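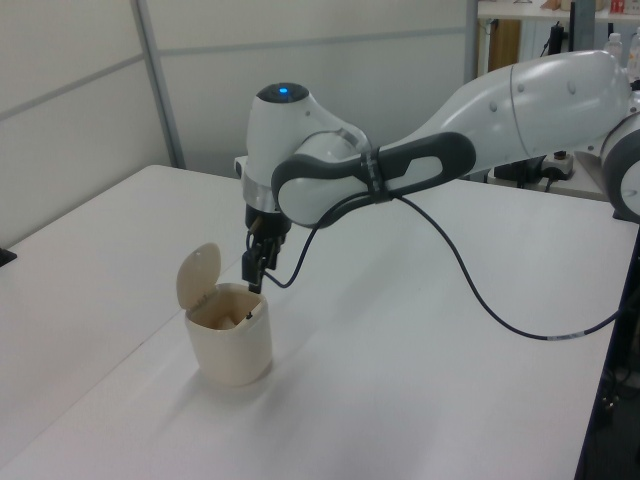
Von Mojtaba Dehghan

Wie oft hast du geübt, bis du dir die Schuhe selbst binden konntest? Ich weiß es bei mir nicht mehr, aber meine Mutter sagt: ewig! Und so ähnlich geht es gerade unserem Roboterarm. Er soll lernen, mit kleinen Behältern umzugehen, die einen Deckel haben. Also Finger an den Rand, Deckel bewegen, hineingreifen, wieder raus. Für dich ist das pipileicht (du denkst dabei wahrscheinlich an dein Mittagessen), für ihn ist es richtig schwer.

Man könnte ihm natürlich alles einzeln vorschreiben: erst vier Zentimeter nach links, dann zwei nach unten, dann Finger zu. Das klappt auch, solange der Behälter immer ganz genau am selben Fleck steht. Schiebt ihn jemand ein bisschen zur Seite, greift der Arm in die Luft. Ich habe das oft gesehen und muss immer noch lachen.

Deshalb sammeln wir bei Vimwood Beispiele. Ein Beispiel ist bei uns ein einziger Versuch, vom Losfahren bis zum Stehenbleiben, und dauert 15 Sekunden. Ein Mensch lenkt den Arm dabei, und der Computer merkt sich alles: was die Kameras sehen, wie jedes Gelenk steht und wie weit die beiden schwarzen Finger offen sind. Danach stellen wir den Behälter ein Stückchen anders hin und machen es noch mal. Und noch mal. Und noch mal!
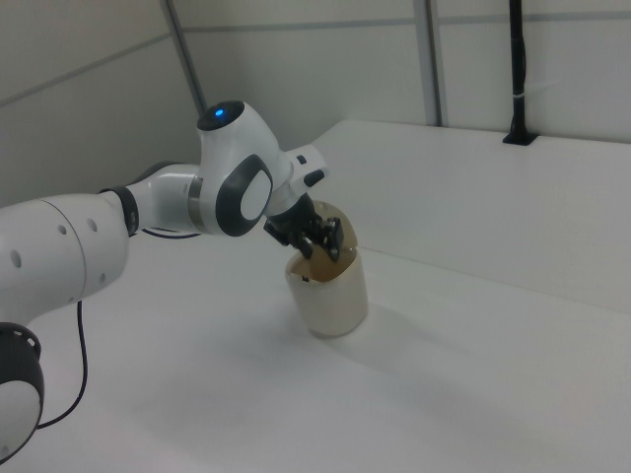

Belton, 7. Juli

Heute Morgen standen 3922 Beispiele auf unserer Liste, und bei 4000 gibt es Eis für alle. Bei 371 davon ist etwas schiefgegangen, der Deckel ist zugeklappt oder die Finger sind abgerutscht. Wegwerfen? Nein, die behalten wir und schreiben »hat nicht geklappt« dazu. So kann das Lernprogramm die guten und die schlechten Versuche vergleichen.

Unser Lernprogramm heißt Pirihi. Es schaut sich die Beispiele an und sucht nach Dingen, die sich wiederholen, zum Beispiel: Wenn der Rand so aussieht, dann fahren die Finger dorthin. Am Anfang rät es ziemlich wild. Dann vergleicht es, was es geraten hat, mit dem, was der Mensch gemacht hat, und verbessert sich ein winziges bisschen. Im Januar haben wir mit den allerersten Beispielen angefangen, und da hat Pirihi den Behälter noch dauernd umgeschubst.

Willst du das zu Hause ausprobieren? Verbinde jemandem die Augen und erkläre ihm nur mit Worten, wie er einen Löffel in einen Becher stellt. Danach führst du ihm beim Üben die Hand, ein paarmal hintereinander, und stellst den Becher immer woanders hin. Nimm lieber einen leeren Becher!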